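WORK TABLE AND DRINKING WATER CHECK
Vorkasura building, second floor
Date: 25/01/2023
Checked by: Rūta Strazds
Form supplied by: Astent

Marks used: OK, NOT OK, NOT SURE. The form came with only the first two. I added the third by hand, and I expect to keep adding it.
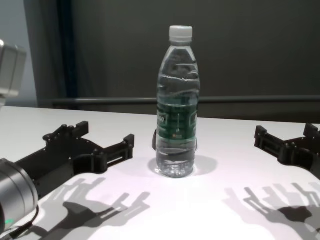
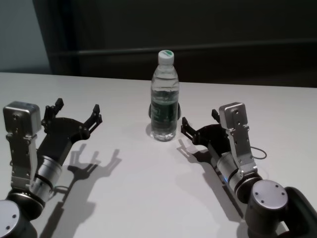 White table, bottle with the dark green label.

1. Table top clean and level
OK. I wiped it with a white cloth and the cloth stayed white. The level from the tool drawer says level, but the same level says the hallway floor is level too, and I have walked on that floor.

2. Table can take the load on it
NOT SURE. The form wants a load rating. Lajos Szilágyi says up to 50 pounds, which he remembers from the box. The box is gone. I looked underneath for a sticker and found a smear of glue where a sticker might have been. Please don't write 50 on next year's form just because it is on this one.

3. Drinks closed when not in use
OK. Cap on. I checked that it was screwed down and not just resting there. Last July it was resting there, and the form said OK.

4. Drinks kept off the work table
NOT OK. A bottle of water in the middle of the table is on the table. I was told it is "part of the work" and so doesn't count as a drink. Maybe. If so, somebody should write WORK on it with a marker, or one day a thirsty person will settle the question for us. Lok-yiu Peng has the marker.

5. Contents match the label
NOT SURE. It looks like water. I am not going to sign for more than that. The old rule from Hevier was that any bottle opened and refilled loses its label, and I thought it was a good rule. We dropped it when we changed forms.

6. Cables clear of the table edge and walkway
OK on the table. The walkway is another matter. The floor cover by the door has a lifted corner again, taped down with the same tape that let go before. Maxence Hervieu calls this "fixed." See comment at the end.

7. Spill kit within reach
OK, barely. I paced it at 28 steps from the table to the kit. The form says "within reach" and gives no distance, so 28 steps passes. I would like to meet the arm they had in mind.

8. Lighting enough to see the whole surface
OK. No complaints from anyone who works there.

9. Paper towels stocked
NOT OK. One empty roll, and a second one that is nearly there.

COMMENTS

Floor cover: replace it. No more tape. Second request.

Item 4 needs a yes or a no from Orlando Cáceres before the next check — an email is fine, "we'll talk about it" is not.

I left the rating box in item 2 blank on the signed copy. If it comes back filled in, that wasn't me.

Next check: July. Bring your own level.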